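Juvau Hand-Held Gripper - Club Kit
October 23, 2020
By Heriberto Betancur

The Juvau is the hand-held gripper our robotics club builds, uses and lends out. You squeeze the handle, two fingers close on whatever is in front of you, and a small camera on top records what the fingers saw. Students carry it around a table by hand, do a task over and over, and the recordings go to the arm team, who use them to teach the Berkau arm the same task. It's the best project we've run, and I say that as somebody who loved the line followers!

We started in January with one body and a lot of tape. This page is for schools and clubs who have asked for the parts, plus our own new members, who keep asking me which screws go where.

What's in the kit

- Printed body and handle, left and right halves
- Two finger arms with linkage
- Two flat finger pads, screw-on
- Brass bushings for the pivots, already pressed in
- Camera bracket (camera not included, we can tell you which ones fit)
- Pad lining, one sheet, enough for several changes
- Bag of screws, return spring, two hex keys
- Printed build sheet

The kit is $97. A borrowed one is free for a semester if you're a school within driving distance and you send us back your recordings. A spare finger set (arms, pads, bushings) is $22.

Building it

Plan on one long club meeting or two short ones. Our ninth graders manage it in pairs, with one reading and one holding the driver. The only fiddly step is the linkage. Lay both arms flat, line up the pivots, and put the pins through before you close the handle halves. If you close the handle first you'll be opening it again, and the screws that go into plastic don't love being taken in and out.

Don't overtighten the pivot screws. The arms should swing freely with the spring off. When ours were stiff it was nearly always a pivot screw done up a half turn too far, and one time a bushing that had gone in crooked. (If you get a crooked one, send it back and we'll swap the arm.)

The pads go on last, two screws each. Put the lining on the pads before you screw them to the arms - you want to press it down hard on a flat table, and you can't do that once they're mounted.

Using it in class

The first thing we have everyone pick up is a marker. Then a cup, then a folded sock, which is much harder than it sounds and very popular. After that each team chooses its own task and records 70 clean runs of it. A run counts as clean if the object starts inside the taped square, ends where it's supposed to, and no one's free hand helps.

Go slow! New members treat it like a race, and the arm team ends up with video of a smear. Squeeze, wait a beat, lift, wait a beat, put down. It feels silly for ten minutes and then it feels normal.

We're working toward 1000 runs for the Ovitz Challenge, where the arm has to clear a table it has never seen before. Last year's winning school had a much fancier gripper than ours, and I can't wait to see how the kids do against them. Fakhoury, our sister club across the river, is recording with the same kit, and their runs drop right in with ours, no converting. That was the whole reason for fixing the design instead of letting every team print their own fingers, and it has paid off more than I expected.

Wear and spare parts

The body holds up beautifully. It's had drops, backpacks and one trip down a stairwell. The lining is what wears. It's soft so that it will grip, and soft things come apart when you drag them over table edges and box corners all afternoon. Look at both pads before every session. A loose piece of lining gets between the finger and the object, and it shows up in the recordings too, so change it early.

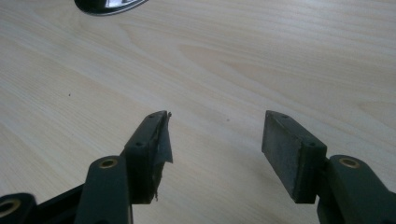 Left pad lining peeled and frayed, right pad clean. Time to change the left one.

To change it, take out the two screws, lift the pad off, and pull the old lining away. Scrape off whatever glue stays behind with an old plastic card. Wipe the face, let it dry, press on the new piece and trim it flush with the inner face. Leave it under a heavy book overnight if you can. We do both sides together even when only one is bad, so that the two faces match.

If a pad itself cracks, replace the pad and keep the arm. The screw holes are the same on every version we've shipped. If the arm gets sloppy at a pivot, check the screw first, then the bushing.

Versions

The current one is the third. The first had round fingertips and dropped everything. The second had the flat pads but a handle that was too wide for smaller hands, and we heard about that a lot. The current handle is narrower, with a softer spring. If you have a second version and like it, keep it - the new finger set fits.

Files and ordering

Schools with their own printer can have the files for nothing, just write and ask. Print the arms solid and lying flat. Black, green, orange, whatever you have on the spool is fine. You'll still need the bushings and lining from somewhere, and we're glad to sell you those alone.

Kits go out in small batches after club meetings, so allow a couple of weeks. Tell us how many students you have and what you'd like them to pick up. I really do like hearing that part!

Contact: Heriberto Betancur, Juvau Robotics Club | © 2020 Juvau Robotics Club | Back to top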